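Putting the puffer jackets away: fold or hang?
Home and Wardrobe board, Plillstead Neighbours forum

josiane_h
Posted April 20, 2019
Hello all, hoping somebody can settle a small argument in our house. The warm weather seems to have arrived in Plillstead at last (touch wood!) and I'm trying to get all the quilted things off the hooks and into the long drawer under the spare bed. My husband says they should hang all summer and that folding ruins them. I say we haven't got the room, and my mother folded hers for years and they came out perfectly well after an evening on the back of a door. What I can't manage is the shiny sort. I get one side over, turn to do the other, and the first side has slid off again. The purple one with the elastic along the edge is the worst of the lot, it gathers itself up into pleats wherever the elastic is and then nothing will lie straight.
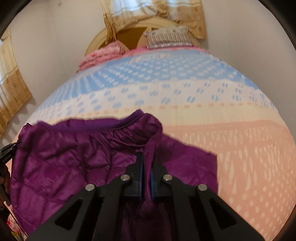
Should you do up the zip before folding a puffer jacket?
Do it up all the way to the top, then lay the jacket on its front and smooth it from the middle outwards before you bring the sleeves in.

Anyway, any tips gratefully received. There are five of us and we all seem to own two!
Josiane Hamel

Borkberg_Q
Oh, I do sympathise. I'm with your mother on this. Sleeves in first, flat across the back, then fold the sides over so you've a long strip, and only then bring the bottom up. The mistake I made for years was folding in half straight away, which traps all the air and gives you a sort of cushion. Press it out gently with your forearms, working towards the neck, and give it a moment between folds. I do mine on the bed as well, the table is too slippery.
Quentin

gaetan.hoarau
Sorry to be the awkward one, but I'm on the husband's side. If it's down, or even half decent padding, it wants to hang, or at the very least sit loosely in a big cotton bag. I folded a good coat tightly one February when we moved out of Brenudville and didn't unpack it until the following winter, and there was a flat band right across the back that never properly came up again. I'd paid 200 for it, so I was rather cross with myself.

Borkberg_Q
Gaëtan, was it folded or was it squashed under other things, though? I only ask as I remember the state of your boxes! A loose fold with nothing on top is a different matter altogether.

gaetan.hoarau
Fair point, it was under the encyclopaedias. I'd still hang it.

josiane_h
Thank you both, you've cheered me up no end. I've had a proper go with Quentin's long strip and I like it much better than what I was doing before, which was closer to wrestling. With the purple one I take the elastic edge first, pull it out to its full width and let it go slowly, and then fold

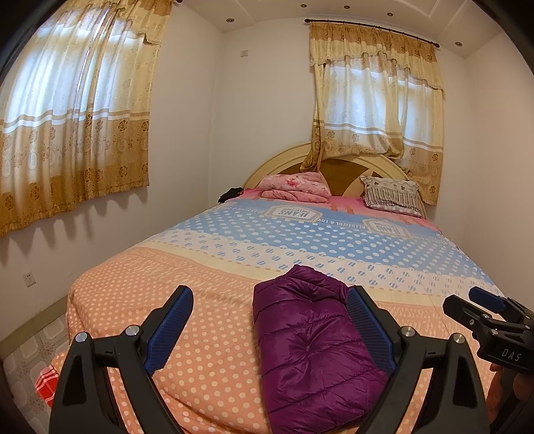 down the length so that the puffed bits end up more or less on top of each other, and I leave it a minute before I do anything else with it. I'm not going to bother rolling. I tried it on my son's and it sprang open in the drawer and I couldn't get the thing shut.

hieu_ong
Can I put in a word for washing first? Whatever you decide about folding, don't put them away with a winter's worth of collar grime on them, it sets and goes yellow. Cool wash, a bit of liquid soap, and let them dry right through, which takes far longer than you think with the padded ones. Mine had almost 90 minutes in the dryer on low and still felt clammy in the seams, so they went on the airer overnight too.

lourenco_s
Agree with Hiếu. And please, Josiane, not the vacuum bags! My sister swears by them and every spring we have the same row about it. They're all right for spare pillows, but I wouldn't leave a jacket in one for six months.
Lourenço

hieu_ong
I use the vacuum bags for the children's coats, I'm afraid. They've grown out of them by the next winter anyway.

josiane_h
No vacuum bags here, I promise. Washing is a job for tomorrow, then, and the drawer can wait. Does anybody know if Courtois still sell the big cotton bags with the drawstring? I might get one for the long coat and let my husband hang that up, to keep the peace.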